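Thread on soaking hay, because I keep getting the same messages after I mentioned it last week. I board 7 horses outside Otden and have fed soaked hay to two of them for three winters.

Why I started: my older mare, Enanine, coughed every time she ate. The vet scoped her and said dust and mold spores, nothing worse. She told me to wet the hay before I bought anything else.

Wetting and soaking are different jobs. If dust is the problem, a dunk of ten minutes is plenty. If sugar is the problem, you need longer, and you need to throw the water out afterward.

My gelding Bucur is the sugar case. He foundered one April on spring grass and has been on a dry lot ever since. His hay gets an hour in cold water, or 30 minutes if I use warm.

Do not go past that in summer. Hay left in water on a hot day starts to smell sour, and a horse that eats it can end up worse off than before. In winter I have left it overnight in the barn without trouble.

Equipment: a muck tub, a hay net with small holes, and a drain plug. I drilled the hole for the plug myself. Tipping a full tub by hand is how I hurt my back the first year.

A dry net for one feeding weighs 20 pounds on my scale. Wet, it is a lot more. I hung a pulley from the beam over the tub and let the net drip there before I move it.

Weigh the hay dry. People weigh it wet, think the horse is getting plenty, and then wonder why he drops weight. I made that mistake with Bucur and it took until spring to put it right.

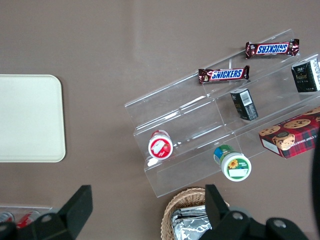
Soaking also washes out minerals. I had the hay tested before and after, and now both horses get a ration balancer with salt. Ask your own vet or feed store about amounts, as my hay is not your hay.

Where the water goes matters. It is brown, it stinks, and it will kill a patch of grass if you dump it in one spot. Mine runs through 70 feet of old hose to the gravel behind the manure pile.

I looked at buying a steamer. The one at the Clilolon tack sale was used and still more than I wanted to spend, and it does very little for sugar. For a horse that only coughs it might be worth the money.

If your horse won't touch wet hay, start with one handful on top of the dry and add more over a week or two. Enanine picked around it for four days and then ate it.

Cost so far: under 200 dollars, and most of that was the pulley and the nets. I replace the nets every year when the bottoms wear through.

Someone asked about beet pulp. I feed it too, but it needs its own thread and I have stalls to do.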